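How Things Work > Machines > Ages 8 and up

Who Looks After a Robot Arm?

When you go to the dentist, somebody peers at your teeth, counts them, gives them a polish and tells you to come back in a few months. A robot arm needs very much the same kind of visit, although it has no teeth and it never has to be talked into going. In this story we are going to spend a morning at Zinwood, a workshop where a robot arm practices picking up everyday things, and find out how it is kept in good shape.

The person in charge of the arm is Leonie Katene. She starts work at 8 in the morning, and the first thing she does is nothing at all. She stands still and listens. When the arm is switched on it makes a soft hum, and Leonie has heard that hum so many times that she can tell if it is a little too high or a little too scratchy, the way you might know your own family car coming up the street. A scratchy sound can mean that a joint needs attention.

A joint is a place where the arm can bend or turn. You have joints too, of course: your shoulder, your elbow and your wrist, and all the little ones in your fingers. Inside each of the robot's joints there is a motor to do the turning, and a small sensor that keeps track of how far it has turned. Where two parts of the casing meet you will often find a thin line called a seam. Leonie wipes along the seams with a dry cloth so that dust doesn't settle there, and while she is wiping she feels for anything loose.

Next she sends the arm "home." Home is a special position that the robot always comes back to, a bit like standing with your toes on the line before a race. If the arm stops even a tiny bit away from where it should be, every reach after that will be a tiny bit wrong as well, and a tiny bit is plenty when you are trying to take hold of something round and slippery.

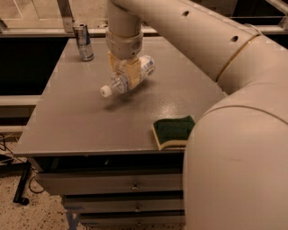 Then come the fingers. Engineers call the whole hand a gripper, and Zinwood's has two fingers that close toward each other, like your thumb and pointer finger when you pick up a pencil. Try it now with a pencil, if you have one nearby. Did you notice that you didn't squeeze as hard as you could? You have been practicing since you were a baby, so your hand just knows. A robot has to be told how hard to squeeze, and the person who tells it is Lachlan Paewai.

Lachlan types a number into the computer and asks the arm to lift something. If the number is too small, the thing slides right out. If the number is too big, a plastic bottle goes crunch and stays crunched (he has a whole bag of those waiting for recycling). So he changes the number a little and tries again. He likes to see 20 good lifts in a row before he is happy, and if the arm fumbles on the very last one he goes right back to the beginning, grumbling a bit.

Different things need different squeezes. A drinks can is hard to hold in one way, because it's smooth, and a sponge is hard in quite another way, because it squashes. Which do you think would be trickier?

Fingers wear down, too, just like the soles of your sneakers. Back in February the gripper began dropping things it had always been able to hold, and for a whole morning Leonie and Lachlan blamed the computer program. They checked it line by line! In the end Leonie ran her thumb over one of the fingertips and found that it had gone as smooth as a river stone. They took out 3 screws, put on a new fingertip, sent the arm home, and it was lifting again before lunch.

Every one of these jobs gets written down in a blue notebook, with the time and the initials of whoever did it. There are 22 pages filled in so far, including one with a ring on it from Lachlan's coffee cup.

Words to know
Joint: a place where a robot arm bends or turns.
Gripper: the robot's hand.
Sensor: a part that measures something, such as how far a joint has turned.
Home position: the place where the arm begins and ends its work.

More from Machines
The Bridge at Roltmont That Lifts Itself Up
How Does an Elevator Know Where to Stop?
A Night with the Street Sweepers of Radwan
Why Do Gears Have Teeth?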